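The unit at Varnley was 18 feet by 30, and the lease required that it be returned in the condition recorded at move-in. The move-in record ran to four pages. Dennis Fothergill had filled it out himself eleven years earlier, in pencil, and he now had to compare each line with what stood in front of him.

He started with the fixtures. Sink, one, stainless. Drain, slow. Window over the sink, opens to the second notch and no farther. He put a check beside each. The walls were listed as cream, and they were still cream to a height of five feet, above which the kettle had worked on them.

The table was item 563. The numbers came from the building owner, a firm called Kurkine, which had cataloged the furniture in all of its properties in one continuous sequence and then sold most of the properties. Item 563 was a butcher-block top on a fixed base. The entry read: surface good, no marks.

Dennis read the entry again. He went to the table and bent until his eye was level with the wood. The planks ran the long way and the joints were tight. He had oiled them every September with oil bought from Zarnon, by the quart, and the receipts were in the folder. The top was in better shape than it had been on the first day, except in one place, where there was a smudge.

He did not know what it was. It could have been ink. It could have been scorch, or something out of the wood itself, as happens near a knot, although there was no knot there. He wet a cloth and wiped it. He dried it and looked again, and then he moved the lamp, and the smudge stayed the same size under both angles.

The form allowed three responses: as recorded, changed, or missing. There was a column for remarks, half an inch wide. He wrote "changed," erased it, and went to put the dishes away.

The dishes were his own and did not appear on the record. Nor did the rack, the scissors, or the holder for the spoons. He had intended to box all of it before the inspection at four. It was ten past two. The cups had been bought in two colors so that his sister's could be told from his, and after she stopped coming in he had used both colors in rotation to even out the wear. He picked up one of the dark ones, found that it was clean, and put it back.

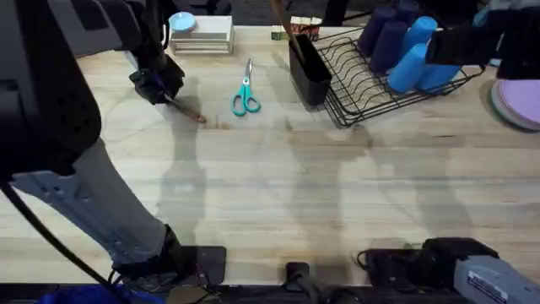
Devadiga had told him over the phone that a mark smaller than a dime did not count, and that in any case the inspectors never bent down. They stood in the doorway, she said, and looked for holes. She had turned in two units that way and gotten the whole deposit back on both, and one of them had a burn on the counter the shape of an iron.

Dennis had asked whether the burn was on the form.

It was not, and she saw no reason it should have been. If he wanted her opinion, he should set something on top of it and go home.

He considered this. The deposit was $1,241, held without interest. A stack of boxes would cover the spot with room to spare. So would the rack. But either one had to leave the unit before the keys were handed over, and the table would then be bare, and he would be standing next to it.

There was also sandpaper. He had a sheet of fine grit in the drawer, folded in quarters. Sanding would take off the smudge along with the oil, and leave a pale patch the width of his hand – a larger change than the one it corrected. To blend the patch he would have to sand the plank, and then the next plank. He estimated six hours for the full top, plus drying time.

He closed the drawer.

At twenty to three he took out the form again and measured the smudge with a steel rule. He measured it both ways and wrote the two figures in the remarks column, small, one above the other. Then he measured its distance from the near edge and from the left edge, and there was no room for those, so he turned the page over and drew the table to scale on the back, with the planks.

The drawing took longer than he had planned. When the knock came he was on the fourth joint, and none of the cups were packed.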